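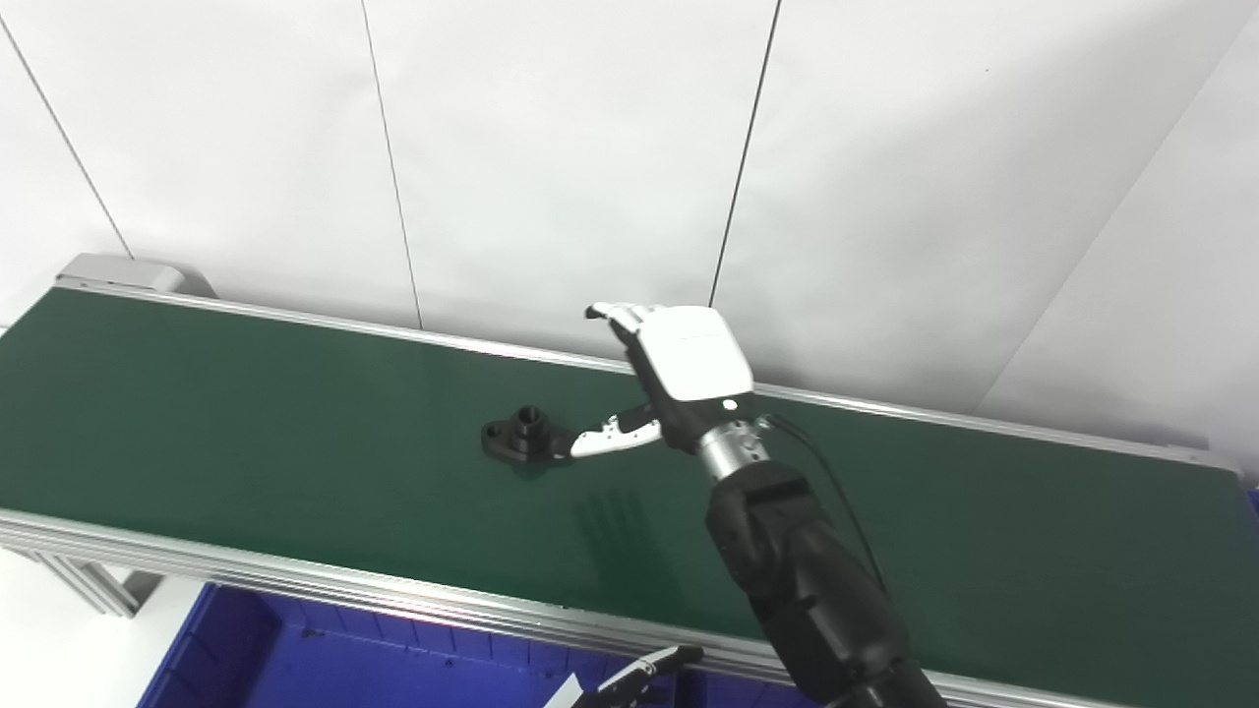

Makis Moschos schrieb mir neulich, er habe drei Nächte lang auf dem Balkon gesessen und keine einzige Fledermaus gesehen, ob denn mein Detektor überhaupt etwas tauge oder ob die Tiere aus Hirum weggezogen seien. Solche Mails bekomme ich im Sommer ständig (und ich freu mich über jede, ehrlich!), deshalb gibt es jetzt diese Seite mit den Fragen, die immer wiederkommen. Makis wohnt übrigens mitten in der Altstadt, direkt unter einer Laterne. Er sitzt inzwischen hinten im Hof und schickt mir Aufnahmen.

Wann geht es abends los?

Kommt auf die Art an. Der Große Abendsegler fliegt oft schon, wenn es noch richtig hell ist, da stehen die Mauersegler noch am Himmel. Die Zwergfledermäuse kommen bei mir kurz nach Sonnenuntergang, im Juli also gegen halb zehn. Wasserfledermäuse lassen sich mehr Zeit, die brauchen es dunkel. Wer um acht rausgeht und um neun enttäuscht wieder reingeht, hat einfach das Beste verpasst.

Warum höre ich die Rufe nicht einfach so?

Weil sie für uns zu hoch sind. Erwachsene hören bestenfalls bis 20 Kilohertz, die Zwergfledermaus ruft bei etwa 45. Kinder hören manchmal die Soziallaute vom Abendsegler, die liegen tiefer, und dann stehen die Eltern daneben und glauben kein Wort. Meine Nichte konnte das mit sieben, ich war furchtbar neidisch.

Welchen Detektor soll ich kaufen?

Für den Anfang einen einfachen Mischer, bei dem man die Frequenz am Rad einstellt. Man hört damit ein Tickern oder Klatschen, und nach ein paar Abenden erkennt man die häufigen Arten ganz gut. Ich hab mit einem gebrauchten Gerät angefangen, das mich 179 Euro gekostet hat, und benutze es immer noch, obwohl inzwischen auch ein Aufnahmegerät im Regal liegt. Das Aufnehmen macht Spaß, aber dann sitzt man eben auch im Dezember noch vor den Sonagrammen vom August. Ich spreche da aus Erfahrung, auf meiner Platte liegen noch 400 Dateien ohne Artnamen.

Was ist ein Feeding Buzz?

Mein Lieblingsgeräusch! Wenn die Fledermaus ein Insekt geortet hat, ruft sie beim Anflug immer schneller, bis aus dem Tickern ein kurzes Schnarren wird. Danach ist einen Moment Ruhe. Ob sie die Mücke wirklich erwischt hat, hört man leider nicht heraus.

Fliegen die einem in die Haare?

Nein. Sie kommen manchmal sehr nah, weil um uns herum die Mücken schwirren, und dann spürt man auch mal den Luftzug. In elf Jahren am Lambrakis-Teich ist mir noch keine in die Frisur geraten, und die war nicht immer kurz.

Wie viele leben in so einem Quartier?

Das schwankt enorm. Ein paar Männchen hinter einem Fensterladen, das ist klein. Eine Wochenstube, in der die Weibchen ihre Jungen großziehen, kann richtig voll sein. In der alten Scheune in Drevwood haben wir beim Ausflug bis zu 500 Tiere gezählt, Mausohren, und ich hatte danach einen steifen Nacken und war trotzdem selig. Bitte nie in eine Wochenstube hineingehen, auch nicht ganz leise! Abends draußen stehen und zählen reicht völlig.

In meinem Zimmer fliegt eine herum, was nun?

Licht aus, Fenster ganz auf, Tür zum Flur zu, und raus mit euch (und mit der Katze). Meistens findet sie allein hinaus. Im August sind das oft Jungtiere, die noch nicht so recht wissen, wohin, und manchmal kommen gleich mehrere. Schaut vor dem Schlafengehen auch hinter die Vorhänge und in hohe Vasen, da rutschen sie gern hinein und kommen nicht mehr hoch.

Ich habe eine am Boden gefunden. Darf ich sie anfassen?

Nur mit dicken Handschuhen. Ein Bissrisiko gibt es immer, und Tollwut kommt bei Fledermäusen vor, selten, aber sie kommt vor. Setzt das Tier in einen Karton mit kleinen Luftlöchern, dazu ein Tuch zum Verkriechen und ein flaches Schälchen Wasser, etwa einen Flaschendeckel. Dann die nächste Pflegestelle anrufen. Wer gebissen wurde, wäscht die Wunde gründlich mit Seife und geht noch am selben Tag zum Arzt, auch wenn man kaum etwas sieht.

Lohnt sich ein Kasten am Haus?

Ja, mit Geduld. Mindestens drei, besser vier Meter hoch, freier Anflug, keine Lampe daneben. Mein erster hing zwei Sommer leer, im dritten lagen dann Krümel auf der Fensterbank. Die Krümel waren Kot, und ich hab mich gefreut wie ein Kind.

Gibt es wieder Führungen?

Ja, im August am Teich und auf dem Weg nach Zurnard. Treffpunkt ist der Parkplatz hinter der Brücke, um 20.30 Uhr. Taschenlampe mit Rotlicht mitbringen, wenn ihr eine habt, und lange Hosen, die Mücken dort sind eine Frechheit.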